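Working practice: bin cells, revised rules for setting out and handing over

Issue 12 of the cell practice notes came into force in October and replaces the sheet that had been pinned up at the Grendport site. It applies to every bench cell in which an arm works over an open bin, whatever the gripper or control software. Hanan Abu Hammour edited the text, and comments from the Urari and Sabbagh benches have been taken in where they did not conflict.

The notes do not replace the risk assessment for a cell. They cover the condition in which the cell is left between sessions and the record made of it. Of the 163 entries reviewed for this issue, 123 gave no bin condition at all, and a drop in pick rate could not be traced to a change of bin, a change of objects or a change in the arm.

1. Fixing the bin

The bin is to be held by at least two clamps on opposite sides. Clamps are placed at the same position along the wall each time, and that position is marked on the cell drawing. Handles may stand above the rim only if the planner holds them as obstacles. A clamp that has been moved, even by a few millimetres, means the bin pose is measured again before the arm is enabled.

Valentin Perrin asked whether weights inside an unused compartment would be accepted in place of clamps. They will not. An unused compartment stays empty.

2. Objects

Mixed sets are preferred to sets of one kind. A set should include at least one thin or open shape, one reflective item and one item that can roll. Objects against a wall or in a corner are left where they lie unless the test plan calls for a reset, as these are the positions in which most grippers do worst and they should not be tidied out of the results.

A mixed set under these rules may look like the one below, with blue sunglasses lying clear near the middle of the compartment, a light green cup on its side in a front corner with crumpled foil against its wide end, and a dark green block close to two walls at once.
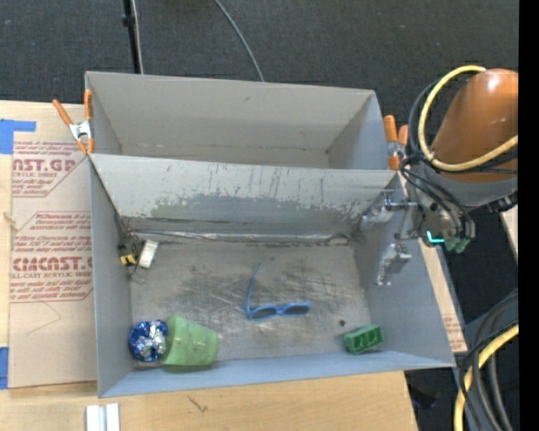 3. Bin surface

Scratches, smudges and rubbed areas change what a depth camera returns, as does any shiny strip or tape. Wear is acceptable. Unrecorded wear is not. The bin number and a short note of the worn areas go in the log at the start of each series, and the note is repeated after every 2000 picks. A bin is withdrawn if the base is cracked or the divider no longer holds its position under hand pressure.

Bins must not be cleaned part way through a series. If cleaning cannot be avoided, the series is closed and a new one opened.

4. Cables

Loops at the wrist are to be long enough for the full range of joint travel and short enough not to touch the bin floor at the lowest pick. The check is made by hand-guiding the arm to each corner at reduced speed. Cables that rest on or near the rim are looked at for rubbing at each handover. Najwa Boutros has added a column for this on the log sheet, initials only.

5. Bench surface

Sheet stock, offcuts and tape on the bench are permitted outside the arm's working area. Anything inside it is either fixed down or entered in the collision model. Loose paper covering counts as loose stock.

6. Handover

The person leaving the cell records the bin number, object set, clamp position and any stop that needed a manual reset. The person taking over reads the entry and signs it before enabling the arm. Verbal handover alone is not accepted on any bench, including the Zindine line, where the earlier exemption has ended.

Questions on sections 1 to 3 go to Jihad Khasawneh, and on sections 4 to 6 to Ashraf Shehata. Revised log sheets are kept with the cell drawings.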